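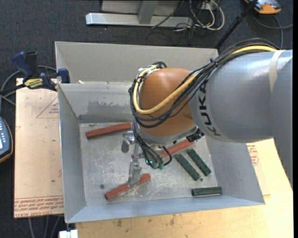

*Le préhenseur au-dessus du bac, chez Ridurel. Les barres rouges et vertes servent aux essais de prise.*

**Gilteck, 2020-01-10**

Tarek Issa travaille depuis 7 ans sur des cellules de prise en vrac. Il a repris celle de Ridurel en cours de route, avec Helmi Rissanen pour la partie vision. En mars dernier, la pince est descendue dans le bac et a appuyé sur le fond, bras en vitesse de production. Personne n'a été blessé. Un doigt était tordu et la cellule est restée arrêtée 2 semaines.

« J'étais au pupitre, raconte-t-il. J'ai entendu le choc, puis l'arrêt sur défaut d'effort. Le robot a fait ce qu'on lui demandait : la pose envoyée était fausse. »

L'origine a été longue à trouver. Le bac avait été sorti pour être vidé, puis reposé sur la table un peu de travers. Le repère du programme, lui, n'avait pas bougé. « Au centre, on ne voyait rien, les prises passaient. Près des parois, l'écart suffisait pour que le doigt touche. Et une barre couchée contre la paroi, c'est justement celle qui reste à la fin. »

Helmi Rissanen ajoute que la détection avait sa part. Sur le métal nu et rayé, certains reflets étaient pris pour des arêtes de pièce. « Le score de confiance était bas mais au-dessus du seuil. On avait baissé ce seuil pour gagner du temps de cycle. C'est moi qui l'avais baissé. »

Le journal de la cellule contenait déjà des alertes. Sur les 1000 cycles précédents, plusieurs prises s'étaient terminées par un contact léger, acquitté à la main. Tarek Issa ne le cache pas : « On acquittait et on relançait. L'alarme ne disait pas où le contact avait eu lieu, alors on pensait à une pièce mal saisie. »

Après l'incident, Thabiso Hlongwane, responsable de la maintenance, a demandé la liste de tout ce qui pouvait bouger. Le bac y figurait, mais aussi le faisceau de câbles qui passe sur le poignet. « Un faisceau trop court tire sur les connecteurs quand le poignet tourne, explique-t-il. Trop long, il pend et accroche. Chez nous il n'était pas en cause, mais je préfère l'avoir vérifié. »

Les corrections sont assez simples. Le programme refuse désormais toute pose sous une hauteur minimale au-dessus du fond. La vitesse d'approche est limitée à 300 mm/s dans le bac. La position du bac est remesurée après chaque manipulation, et le seuil de détection est revenu à sa valeur d'origine. Un contact, même léger, bloque la relance tant que le motif n'a pas été saisi.

Le temps de cycle a augmenté. La production s'en est plainte au début, reconnaît Tarek Issa, et le sujet revient encore en réunion. Il reste aussi un cas non traité, celui de deux barres croisées dans un angle. « Pour l'instant, le robot les laisse et appelle l'opérateur. Helmi a une piste, on l'essaiera quand la cellule sera libre. »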